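Gerkier Table Oil and Wax, for dining tables and other hardworking wood

Home > Care and Finishing > Oils and Waxes > Gerkier Table Oil and Wax

Size: 600 ml tin
Finish: soft satin, clear
For: indoor tables, benches, sideboards, shelves, cutting board racks
Not for: floors, decks, painted or varnished wood
In stock, ships from our shop

We started selling Gerkier back when we only had two shelves of finishes, and it's the tin we still reach for at home. It's a blend of plant oil and beeswax that goes on with a rag, soaks in, and leaves the wood feeling like wood. If you've ever run your hand over an old kitchen table that somebody looked after for years, you know the feel we mean (and if you haven't, please come by the shop and pet ours, everyone does).

Most of the people who write to us are worried they'll ruin something. A table is a big thing to put your hands on with a rag and a tin of oil, especially if it came from a grandparent or cost more than you like to say out loud. We understand! But an oil and wax finish is about as forgiving as finishes come. Missed a spot? Add more. Put on too much? Wipe it off, or soften it the next day with a little fresh oil and wipe again. There is no thick skin of varnish to peel or chip, and a scratch can be touched up without doing the whole top over.

Before you begin

Find out what's on the table now. Put a few drops of water on the top, somewhere out of the way, and come back in ten minutes. If the water has darkened the wood, the surface is open and ready for oil. If it's still sitting there in neat beads, there may be varnish or lacquer, or a healthy coat of wax from the last owner. Wax comes off with mineral spirits and patience. Varnish has to be sanded or stripped, and we'd ask you not to oil over the top of it, as the oil has nowhere to go and stays sticky for weeks.

Clear everything off, and do the room a favor by opening a window. The smell is mild, a bit like a candle shop, but it lingers. We like to start after breakfast so the first coat is well along by supper, and in November, when the heat is on and the air is dry, it goes quicker than that.
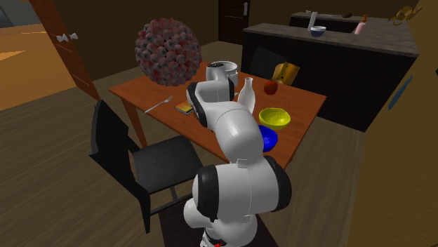 Sand lightly with the grain, 180 grit first and then 240, and get the dust off with a barely damp cloth. Let that dry. Give the tin a good stir with a flat stick, all the way to the bottom, where the wax likes to settle. Shaking doesn't do it, and you'll have a foamy mess when you pry the lid up.

Pour a small puddle in the middle of the top and work it outward with a lint-free cotton cloth. Old T-shirts are wonderful for this. Go with the grain, keep the coat thin, and don't forget the edges and the underside of the overhang, where little hands and damp elbows end up. Wait 30 minutes. Then take a clean dry cloth and wipe off everything that hasn't soaked in, and when you think you're finished, turn the cloth over and wipe again. Nearly every sticky table we hear of had too much oil left on it.

Leave it overnight and do a second coat the same way. Very thirsty wood may want a third. The top can take light use the following day, but hold off on hot dishes and wet glasses for a week if you can bear it.

Please read this part about the rags. Cloths soaked in oil can heat up and catch fire on their own when they're crumpled in a pile. Lay them out flat outdoors to dry, or put them in a metal can of water with a lid, before you throw them away. We say this to every customer at the counter and we'll say it here too.

How far it goes

Thin coats go a long way. We finished a six-seat table, two coats, with plenty left over for a bench and the bread box. New or freshly sanded wood drinks more than wood that has been oiled before, so buy for the first coat and you'll have enough for touch-ups later. Press the lid down firmly and store the tin away from frost.

Living with it

Wipe spills when you see them. For daily cleaning, a soft cloth wrung out in warm water with a drop of mild dish soap is plenty. Spray polish leaves a film that gets in the way of the next coat, so we'd skip it. Once the top begins to look pale or chalky around the spots where people sit - usually once or twice a year in a busy kitchen - rub in a thin refresher coat and wipe it back.

White rings from a warm mug will often fade with a dab of oil and a gentle rub. Black marks are another matter. Those usually come from iron and water sitting on oak, and they need treatment with a wood bleach before you oil.

A word on color: this is a clear finish, but clear oil still warms the wood. Maple turns a little honeyed, cherry and walnut go noticeably deeper. Wet a hidden corner with water and you'll get a fair preview. If you want to keep pale wood pale, look at Zovum White Oil instead, which has a touch of pigment in it.

Goes well with

Skasuva cotton finishing cloths, pack of 30
Zovum White Oil, 600 ml
Trương sanding block with cork face
Gerkier Spot Remover for wood

Customer rating: 4.8 out of 5, from 71 reviews

Delivery and returns

Orders placed before 2 p.m. usually leave us the same day. Because this is a finishing oil, it travels by ground only. Unopened tins can come back to us within 60 days. If yours shows up dented or leaking, send us a note with your order number and we'll put another in the mail.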